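Field Test Technician, Grip Safety (2 positions)
Lernix – Laur site – full time, on site

Posted Thursday, January 8, 2026

Lernix is hiring two technicians to work on a fault we have not been able to close. The positions run until the end of April, with a possible extension. Please read the section on the fault before you apply. We would like people to come in knowing what the work is.

What went wrong

Last fall our Plullon gripper controller began releasing objects without a command. The arm would pick something up, travel toward the tray, and let go partway. Most drops were minor. One was not: the gripper opened, then closed again at full force while a technician was reaching in to clear the dropped part. He was wearing gloves and came away with a bruised finger. The stop button worked, but the controller did not record the second close at all, and the log showed the gripper as open the whole time.

We stopped all shared-space work on that controller the same day. Our review went through 568 logged pick cycles and found unexplained releases in 40 of them. Nearly all involved soft, hanging or slippery objects. With rigid blocks the fault is very rare, so our acceptance tests, which used rigid blocks, passed.

We have two theories. The first is that the force reading drops out when a flexible part swings, and the controller takes this as a lost grip. The second is a timing problem between the controller and the safety relay. Recep Demirtaş leads the investigation and is open to a third.

What you will do

The job is mostly careful, repeated handling. You will run pick and place cycles with a fixed set of objects, note what happened, and compare your notes with the log. Part of each day is spent on cycles done by hand, which give us a reference for how a person holds and lowers the same object. The rest is spent on the arms, with the force limit turned down and the cell closed.

You will also:
- set up and reset trays between runs
- check the gripper pads for wear before each session and replace them when needed
- pull logs from the controller and flag any gap in the record
- test the stop circuit at the start and end of every shift and sign for it
- write a short report for each release, including the ones that look harmless
- take part in the weekly fault meeting with Canan Öztürkmen and the controls group

Shifts are six hours at the bench plus time for notes. Nobody works in the test area alone. If you are not sure a cell is safe to enter, you do not enter it, and you will not be asked to make up the lost time.

What we are looking for

You need at least a year of hands-on work in a lab, repair shop, production line or similar place. You should be able to follow a written procedure exactly and say so when the procedure is wrong. Clear written English matters more to us than a degree. You should be comfortable wearing work gloves for long stretches and standing for part of the day.

Experience with robot arms is useful but not required. Experience with lockout procedures, incident reports or force sensors is a real plus. If you have worked somewhere with a near miss and were part of fixing it, tell us about that in your letter.

The object set

The current set was put together by Nermin Karaca, who picked items that behave badly when held from above.

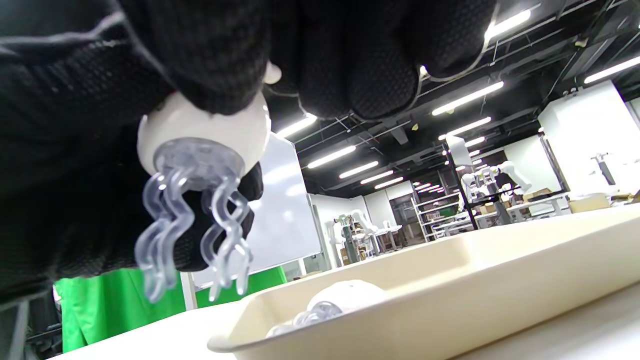

The toy jellyfish are on the list for their smooth domes and dangling tentacles. We expect to add more objects during the first month, and suggestions from the new technicians will be welcome. Anything added has to be something we can buy again in the same form, so that a run can be repeated later on the other cell.

Training and safety

Your first week is training only. It covers the stop circuit, cell entry, the reporting form and a full walk through the incident described here – including the original log. You will be paid for this week at the normal rate. Gloves and eye protection are provided.

Willy Coppens is the safety contact for the site. He does not report to the project, and he can halt testing on his own word. So can you.

How to apply

Send a resume and a letter of no more than one page to Adi Siregar at the Lernix hiring desk. Put "Grip Safety" in the subject line. Tell us when you could start and whether you can work early shifts.

Interviews are held on site and include a short practical task at the bench. There is no coding test. Applicants who have worked for Geltomano, our controller supplier, should mention it in the letter. It does not rule you out, but we need to know before we share the fault records.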